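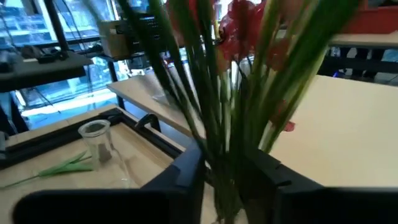 1st September. Flower cell, Madthorpe bench

Third fault this week on the bouquet task, same arm. Writing it up properly this time so Melina has something to compare with.

Task is the usual: pick up artificial stems, bring them to the vase, let go. Running the Zervas controller with the new grip profile. First 11 tries fine. On the next one the right gripper kept closing after contact. Commanded force stayed flat in the log, but motor current climbed for 428 ms before the limit tripped. The arm then went into protective stop, which it should have done well before that.

What bothers me is the release. After the stop I pressed the software open button on the panel and got no response. Tried it again, same. Had to hit the e-stop and back the fingers off by hand with the hex key. Two stems creased, no other damage. If that had been a glass vase in the fingers we'd be sweeping up.

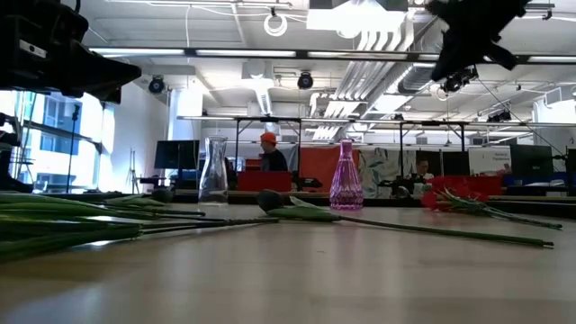
Checked so far:

- Finger screws on both sides, all tight.
- Wrist cable reseated at both ends. Wiggled it while watching the signal, no dropouts.
- Swapped the right gripper's config file for the left's. Fault came back after a few cycles.
- Force threshold in the new profile is 1000, old one was 200. I don't remember agreeing to that. Christos thinks it came across with the Skuvelska import, where the units are different. Seems likely to me.

The threshold would explain the late trip. It doesn't explain the dead open button, so I'm treating that as a separate fault. Christos saw something close to it on the Vorkdale cell last December, and a firmware rollback cleared it there. He's looking for his notes.

Put the threshold back to 200 and ran the stems again at half speed. No trips, but that's a short run and I don't trust it yet.
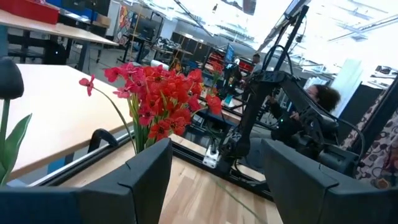
*Flower cell, stems bunched between the fingers.*

Until the open button is sorted:

- Half speed only, one person at the e-stop the whole time.
- Hands stay out of the fingers unless the e-stop is in, even if the panel says stopped.
- Don't load the new profile. I've renamed it with HOLD in front.

Melina Panagiotou has the current logs. Still to do: rollback on the right gripper, then repeat at full speed.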